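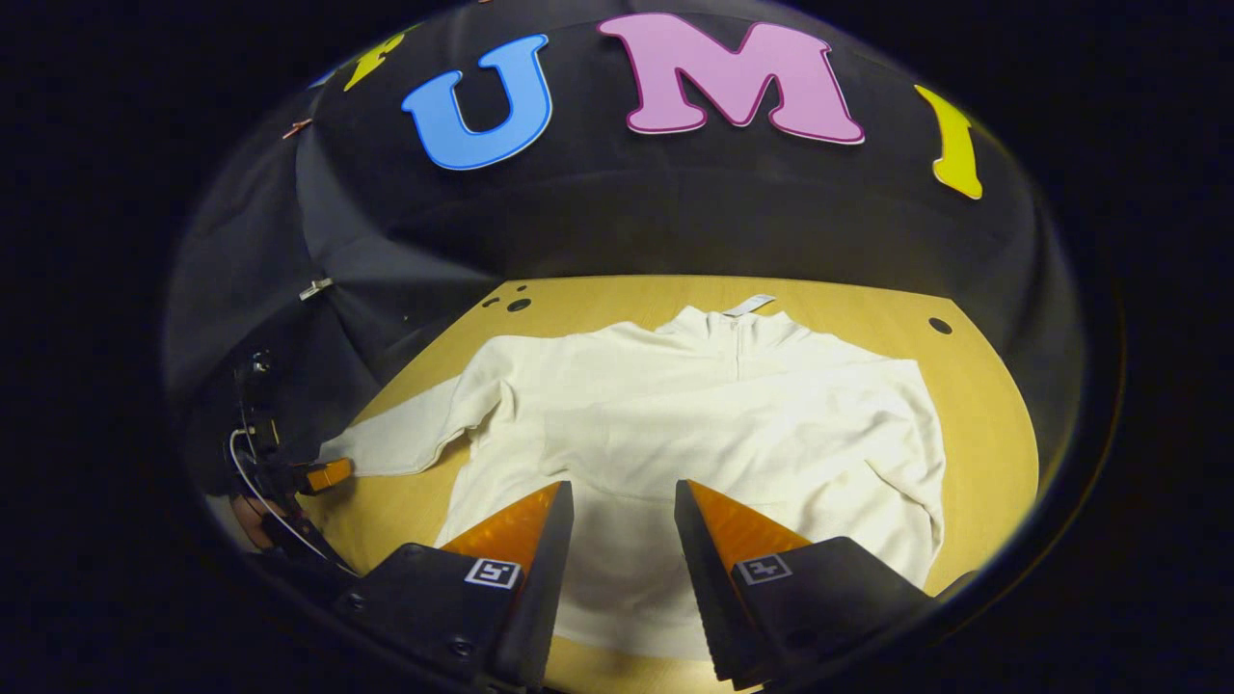
Figure 1. White pullover with a short zip at the collar, laid out on a table.

Harvest Supper Customs in Trindport and Kaltham
Student project report, Aug 7, 2022

1. Background
Both towns hold a harvest supper in September. The project compared how the two suppers are run and where their customs come from. We used parish newsletters, old programmes and a short questionnaire.

2. Method
We handed out 30 questionnaires and read newsletters covering 9 years. Replies were sorted by town and then by age of the person answering.

3. Findings
In Trindport the supper starts with the bread being carried in. The loaf is shaped like a wheatsheaf and is not cut until the singing is over. Older people called this "bringing in the last load".
Kaltham has no loaf. People bring marrows and apples, which are sold after the meal. The programme for the last supper before the hall was repaired lists a seating plan and two songs, one of them also sung in Trindport.
White tops are usual for the singers in both towns. We found no written rule on this.

4. Limits
Few people under twenty replied. The Kaltham newsletters have gaps, so dates for the older suppers there are uncertain.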